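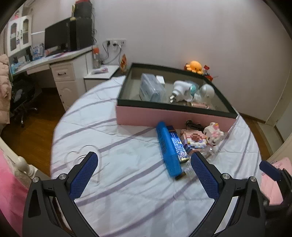
How long does it take to clear out and organize a keepsake drawer or gift stash?

Set aside one long afternoon for the sorting and a second, shorter one for the putting away. Trying to do it all in a single go is how things end up shoved back where they came from.

I come from a family of gift savers. My mother kept bows in a bread tin, and my aunt in Grarkholm had a whole closet of candles and bath sets waiting for the right birthday, some of which had been waiting since I was in middle school. So I come by it naturally, and I'm not going to tell you to get rid of everything! I love having a present ready when a neighbor has a baby or a teacher retires. What I want is to be able to find it, and to know who gave it to me so I don't hand it right back to them (I have done this, at a shower, with a very recognizable soap dish).

What you'll need

A clear, flat surface you can take over for a few hours. A bed is my favorite, because you have to be done by bedtime. A pencil, a notebook, some small sticky notes, a roll of painter's tape, and two or three bins with lids. I use the shallow Okabe ones that slide under the guest bed, but any bin you already own will do just fine. Have a trash bag and a donation bag open and ready on the floor.

Step 1: Bring it all to one place

Go around the house and collect every single thing you're holding on to as a future gift, plus the wrapping supplies. Check the hall closet, the back of the linen shelf, the trunk of the car, and that one kitchen cabinet over the fridge. Don't sort as you go. I know it's tempting, and you'll come across something lovely and want to sit down with it, but just carry it in and go back for more. My first roundup came to 143 things, counting the cards, and I had honestly thought it would fill one shopping bag.

Step 2: Make your piles by person, then by occasion

Most folks start by kind of item, candles with candles and so on. I did it that way for years and I'd still end up standing there in October with five candles and no idea who they were for. Start with people instead. Write a name on a sticky note, put it down on the bed, and set the things that suit that person around it. Whatever is left over gets sorted by occasion: new baby, housewarming, thank you, get well, and one general pile for surprises.

If you can't think of a person or an occasion for something after a minute or so, put it in the donation bag. Be kind to yourself about this. Somebody at the thrift store is going to be delighted.
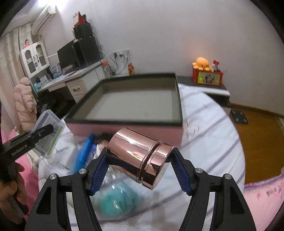
Wrapping comes with a good many opinions in my house, so let me give you mine on what to do before anything goes in a bin. Keep the manufacturer's wrapper on whatever still has one, and leave the price sticker alone for now too, as it's useful when you're trying to spend about the same on both nieces. Fluffy things especially should stay in their plastic, like the turquoise one on the striped sheet, as they pick up lint and pet hair faster than anything else I know. Shiny metal ones are nearly as bad for fingerprints, so a rose-gold canister gets a quick rub with a soft cloth and then a sheet of tissue around it. Loose pieces that belong together go into one bag, taped shut, with a note inside saying what they are.

Step 3: Write the list

Open the notebook and make four columns: what it is, who gave it to you (if anybody did), who it's for, and which bin it's in. Use pencil. It feels like homework, and you will want to skip it, and I'm begging you not to. My friend Gladys Restrepo keeps hers taped inside the closet door, and I copied her after losing my notebook twice.

Step 4: Pack the bins

Heavy items on the bottom, anything with a scent in its own bin, and paper goods flat on top. Candles shouldn't go in the attic, where they'll slump over by July. I number the bins with painter's tape on the short end, the end that faces out, and I leave almost 2 inches of room at the top so the lid closes without a fight.

Step 5: Keep it going

When something new comes in, write it down before you put it away. When something goes out, cross it off. Twice a year, I pull the bins and look through them with a cup of coffee. Anything that has been passed over at both checks goes to the church sale.

A note on gift cards: these don't go in the bins at all. Keep them in an envelope in your desk with the expiration dates on the front.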